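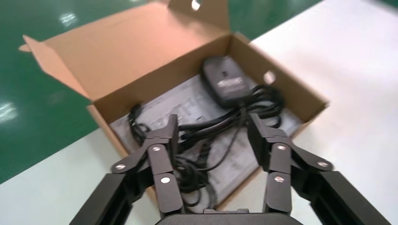
# A month with the Triltier bench arm

There is a particular kind of parcel that arrives at a repair workshop, and anybody who has worked in one will know it at once. It's a brown cardboard box with a leaflet lying flat in the bottom, a black power adapter sitting on top of the leaflet, and a great muddle of black cable going everywhere else. Emptying it is a job for two hands and a bit of patience, and it's the job I most wanted to see the Triltier attempt, so that's where I started when I went up to Bumisholm in July.

Bumisholm is a returns and refurbishing centre on the edge of an industrial estate, in a long, bright building with a floor you could very nearly comb your hair in. Small electrical goods come in from shops, get checked, get tidied, and go out again in something close to their original state. Ruben Hoekstra has run the checking benches for seven years, and he very kindly let me have a stool, a mug and the run of the place for the best part of a month (I came home with a real fondness for their canteen's cheese scones, but that's another article).

The Triltier is made by Plustine, who also sell it by subscription, and the subscription is what most small firms will be looking at. You get the arm, the two-finger gripper, a little camera that rides along at the wrist, and the software that ties it all together. Setting it up took Ruben and me most of a morning, and I should confess that a fair bit of that was me looking for the right spanner. The guide is clear and nicely laid out, though I'd have liked bigger print.

## Fingers and cables

What struck me first was how much thought has gone into the fingers. They're black jointed things with flat tips, and they move in parallel, so the tips stay facing one another as they close. That matters a good deal when you're going down into a box after a bundle of leads, where a tip that swings as it shuts would shove everything up against the cardboard.

With the bundle between its fingers the Triltier is a gentle soul. It squeezes until it feels some resistance, waits a moment, then lifts slowly, and if the load feels wrong it sets everything back down and has another go. Loose leads it managed very well. Tight tangles were another matter, and more than once up came the leads, the adapter and the paperwork all together like a fishing net, with Ruben beside me saying "well, it's all out, isn't it?" He had a point!

I kept a tally in a notebook over the last stretch of my stay. Out of 421 boxes, it emptied the great majority without any help, and it asked for a person on 90 of them, mostly where a leaflet had stuck itself to the bottom or a plug had worked its way under a flap. Asking is a polite amber light and a chime, and you can turn the chime off, which Ruben's team did before lunch on the first day.

## Living with it

Speed isn't its strong suit. Anyone on those benches could empty a box in a fraction of the time, and Esben Thygesen, who looks after Plustine's customers in the region, didn't try to tell me otherwise when he dropped by. He sees it as something to leave plodding along beside you while you do the testing, and after a few weeks I had come round to his way of thinking. You stop watching it. I found I could get a whole tray of adapters tested while it pottered through its own pile.

I was less taken with the software for teaching it new items, called Arruda. It's pleasant enough to look at, but you go through nine screens to add a single product, and if you back out at the last one you lose the lot. I did this twice, and said something I had to apologise to Ruben for. Esben told me a shorter version is being worked on, and I hope he's right.

The subscription covers servicing and a spare pair of finger pads, and swapping the pads is an easy little job with a screwdriver. You'll need a plain, well-lit table to put it on. Ours was white, and the camera seemed to get along with it much better than with the scratched old steel bench we tried first.

Would I have one? If I had a steady flow of boxes and a person with better things to do than unpick leads, yes, I think I would. Ruben has kept his on for another term, and has moved it nearer the window.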